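Magazine > Visits > Machines at Home

An open day at Sedura: can a machine put away the laundry?

Jan 30, 2020

14 shares | 3 comments

I have wanted to visit Sedura already since November, when I read in their newsletter that they are teaching a robot to make order in a bedroom. My own interest is practical. My mother lives alone and her shoulders are bad. To lift a shirt up to a rail is for her the hardest part of doing the laundry, much harder than the washing.

We were 18 visitors, and we were received by Johannes Pillay, who leads the household group. He gave us coffee and a short talk, and then we went up to room 602. It is furnished as a normal bedroom, with a bed, a white wardrobe and a rack for clothes. The visitors stayed in the corridor and followed the work from the open door and on a screen.

The task of the day was a yellow shirt with black stripes. It should be handled at the bed and at the rack, and the robot should do it from one standing place, a low platform of unfinished wood. I asked Mr. Pillay why it does not stand simply on the floor. He said that the rail and the mattress are at heights made for people, and that this machine reaches both more comfortably from a step.

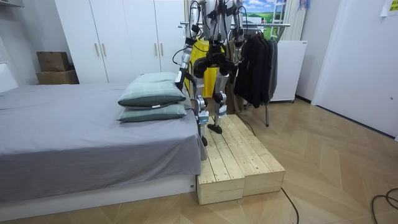
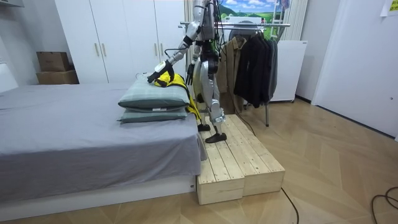

The hand on the yellow garment, over the pillows.
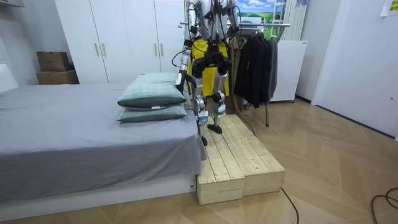
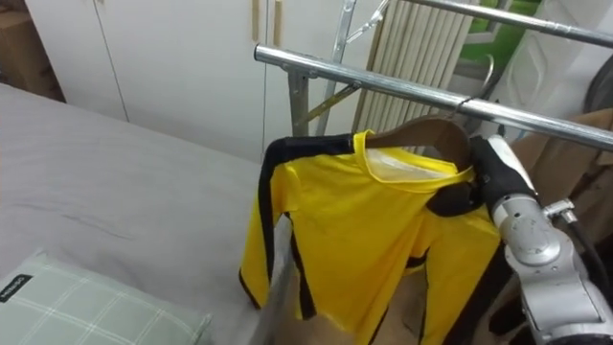
At the rack, with the gripper on the shoulder of the shirt.

Issue 2, page 80

I must say that I expected something faster. The movements are slow and there are long pauses in which one believes that the robot has stopped for good. Then an arm moves again a little. A lady beside me said that she would have finished the whole rack in this time, and I think she was right.

But I also looked at what is difficult in it. A shirt has no fixed form. On the bed it lies each time differently, and a sleeve can hide under the rest. Matvii Zinchenko, an engineer who answered our questions in the corridor, told us that the hanger is for him the worst object in the house. The gripper must hold the cloth and must not push the hanger off the rail – and the cloth covers exactly the part one wants to see. He would prefer to have a month of only pillows.

Mr. Zinchenko was open about the limits. When the shirt falls to the floor, a person has to pick it up. With dark jackets they have more trouble than with the yellow shirt, for the folds are hard to distinguish. They have not tried a fitted sheet, and he did not want to promise a year for it.

I asked also about shops, as my cousin works in the stock room of Dirkeletti, where new clothes are put on hangers the whole morning. Mr. Pillay thinks this could come earlier than the bedroom. In a shop the hangers are all the same and the boxes arrive in a known order. He mentioned that Bevico had sent him a similar question, but there is no agreement yet.

My opinion after the visit is a mixed one. I would not put such a machine in my mother's flat today. It needs space, it needs its cables, and it needs Mr. Zinchenko. For one single thing, the lifting up to the rail, I could imagine it, and I said so on the form they gave us at the exit.

The next open day is planned for spring. From the station one takes the tram to Holovko and walks along the canal. Please bring an identity card, they do ask for it at the door.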